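# Hard water and the domestic kitchen

Scale begins to form when water carrying dissolved calcium and magnesium bicarbonate is heated or left to evaporate. In a kettle the deposit is mostly calcium carbonate. On a tap or sink it is a mixture of carbonate, silica and soap residue, and the silica portion does not respond to vinegar.

Nelli Heinonen, a water chemist with the consultancy Priten, divides household complaints by temperature. Cold-side deposits are cosmetic in most cases. Hot-side deposits reduce flow, insulate heating elements and shorten the life of valves. Storage units set at 75 degrees will scale faster than units held lower, but the setting can't simply be dropped. Stored hot water must stay warm enough to control bacteria, and a tempering valve then brings it down for use at the tap.

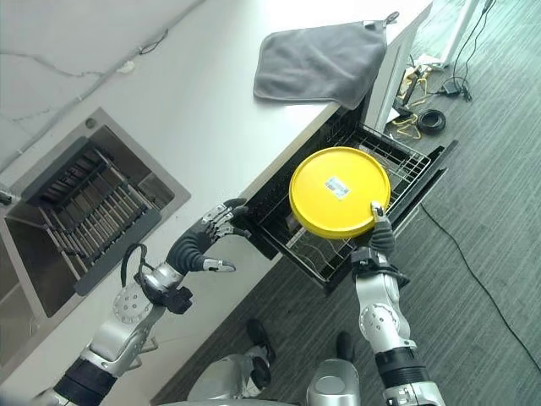 Testing comes before treatment. A drop-count kit gives total hardness as milligrams of calcium carbonate per litre, and three samples taken on separate mornings are enough to show whether the supply is stable. Towns that blend bore and dam water can shift noticeably between January and winter. Strip tests are cheaper, though their colour bands are wide and hard to read under warm lighting.

The standard remedy is ion exchange. Resin beads trade sodium for calcium and magnesium until they are exhausted, then a brine rinse restores them. Marjorie Wragg, who services Olia and Fernel units in rural districts, sets regeneration by metered volume. Timer control wastes salt in small households and runs short in large ones. She also checks the drain line for an air gap – a detail left out of many older installations.

Softened water has its limits. It adds sodium, so an unsoftened line is usually kept for drinking, and it should not be used on garden beds with heavy clay. Electronic conditioners, including the Chowdary clip-on coil, leave measured hardness unchanged, and Heinonen does not specify them.

For existing scale, citric acid at 5 per cent by weight is adequate for kettles and shower heads. It should be kept off marble, limestone and damaged chrome. Rinse twice, and never mix it with bleach.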